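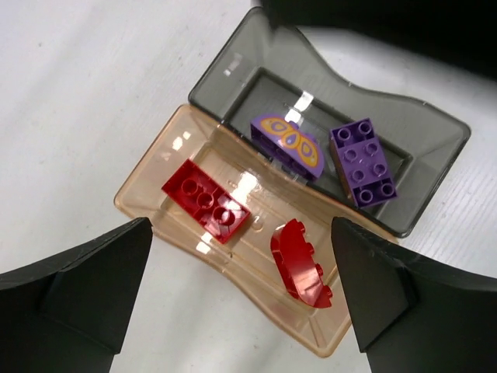 Toy bricks grouped by color in two bins, purple in the gray bin and red in the amber one.

Programs > Early Learning Grants > Serkwood Toy Library > Interim Report

Serkwood Toy Library: Interim Report, Period 2
Submitted Jun 3, 2026

1. Scope

This report covers the second funding period of the Serkwood toy library, including the Cetside branch and the mobile stop at Drastness. It follows the headings in the grant agreement. Staffing costs are reported separately under the core budget and are not repeated.

2. Collection

The catalog now holds 1105 lendable sets, against a period target of 1000. A set is the unit of loan and may contain one item or many. Construction sets and wooden puzzles make up the largest share, followed by pretend play and board games. Ride-on toys remain limited by floor space at Cetside.

Relabeling of the older stock is complete except for the puzzles, where the adhesive did not hold on unfinished wood. A stitched cloth tag is on trial for these. Records from the card index have been merged into the Lammers catalog system. The merge produced 540 duplicate entries, most of them sets that had been split and re-bagged in earlier years. All have been reviewed and closed.

3. Lending

Loans in the period came to 3590, up from the previous period. Most of the increase is at Cetside, where Saturday opening was extended by two hours. Drastness loans were flat. The stop there runs every second week, and the standard loan length of three weeks does not match that interval - families either return early or incur a late notice. We propose a four-week loan at Drastness only, starting in the next period. No change to the agreement is needed for this.

Active memberships stand at some 400 households. Membership is counted as active if at least one loan was made in the period. Renewal reminders are now sent by text message as well as by mail, and the response has been better than with mail alone.

4. Cleaning and safety checks

Every returned set is checked for missing or broken parts before it goes back on the shelf. Hard plastic is washed and air dried. Fabric items are laundered in mesh bags. Wood is wiped and left overnight. The drying rack at Serkwood is the current bottleneck, and on Mondays returned sets wait up to two days before shelving. A second rack has been ordered from the equipment line.

Sets with small parts carry an age label on both the bag and the catalog page. An internal audit of these labels found errors on nine sets, all corrected on the same day.

5. Budget

Spending is within the approved total. Replacement parts are over the line estimate and shelving is under it. We request approval to move the unspent shelving amount to replacement parts. Mileage for Drastness is on estimate.

6. Open items

- Cloth tag trial for puzzles: result due at the end of June.
- Loan length at Drastness: notice to members drafted, not yet sent.
- Second drying rack: delivery date not confirmed by the supplier.
- Floor space at Cetside: landlord has been asked about the rear storeroom - no reply so far.

The loan table by branch and the line-item budget are attached as Annexes A and B.

2 comments | 6 shares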